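Nitoder: two-arm garment unfolding, release notes and data card

Hi! Glad you found this. Nitoder is a set of recordings of two robot arms trying to get crumpled clothes into a state where something else can fold them. I put it together over most of a spring in Tatthorpe, and I'm writing this file mostly so I stop answering the same emails (please still email me, I like it, just read this first).

What's in it

There are 1211 episodes in the main set. Each one begins with a garment dropped on the table in a heap and ends when the operator calls it, either because the cloth is flat enough or because it's going nowhere. Both kinds are in there. I kept the failures on purpose and marked them, so if you only want the good ones, filter on the field called outcome. There are 22 garments, mostly T-shirts, plus a few tank tops and one awful stretchy thing that I regret.

Every episode has the joint positions for both arms, the gripper openings, the fixed camera, and a short text note the operator typed at the end. The notes are uneven. Some say "fine" and some are a paragraph of complaining. I left them alone, and I know of at least one person who trained on them and got something useful out of it, so there you go.

How the method works

The short version: one arm holds, the other one lifts and looks for a better place to hold, and then they swap. We call it hold-and-hunt in the code, which is a silly name, but it stuck before I could think of a better one. The policy never plans a full unfold. It picks the next grasp, scores how much cloth it expects to see spread out afterward, and goes. If the score drops twice in a row it puts the cloth down and starts over from a new grasp.

Most of the interesting trouble happens when one gripper stays low near the table and the other pulls up a fold. You get a tall peak of cloth, the camera sees a lot less of the shirt than you'd like, and the policy has to decide whether to keep lifting or let go. Dark fabric makes this much worse. On a black shirt the folds just melt into each other, and the only thing the vision side can really grab onto is the print, if there is one. 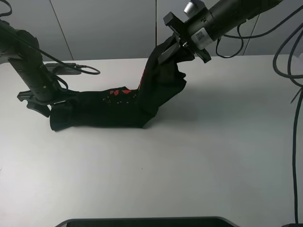 Balthasar Holzer wrote back after reading the first draft that he didn't buy my explanation for the dark shirts at all. He thinks the print is doing harm: the policy learns to chase the red patches and picks its grasps near them whether or not that's a sensible place to pull. His suggestion was to turn the shirts inside out and run the whole thing again.

So I tried it, on a small scale, with 6 of the garments. He's partly right, darn it. With the print hidden, the policy took more grasps per episode, but it stopped going back to the same spot over and over. I don't have enough runs to put a number on that and I'm not going to pretend I do. Those recordings are in the folder called insideout and they aren't counted in the main set.

Things that will bite you

The gripper opening is logged as a raw value from 0 to 2000, with no units. Please normalize it yourself. I changed my mind about the scaling halfway through and then changed it back, and the raw value is the only one I trust.

The two arms are called left and right as the camera sees them. If you're loading this with the Muvuleck reader, it flips them by default! Set flip to false or you'll spend an afternoon wondering why everything is mirrored. I spent two.

Episodes recorded in May have a slightly different camera position from the rest. It got bumped, I didn't notice for a while, and I fixed the calibration file but not the videos. Use the calibration that ships inside each episode folder and you'll be okay.

What it's not good for

Please don't use this to claim anything about speed. The operators were told to take their time and they really did. It's also a poor fit for thick fabrics, as there's nothing heavier than a T-shirt in here.

Thanks

Liesl Ammann cleaned up the labels and caught a timestamp bug that would have embarrassed me badly. The folks at Schwaiger let me use their table room in the evenings.

If you find broken episodes, send me the folder name and what you saw. I have a list going, and the next version will drop the worst of them.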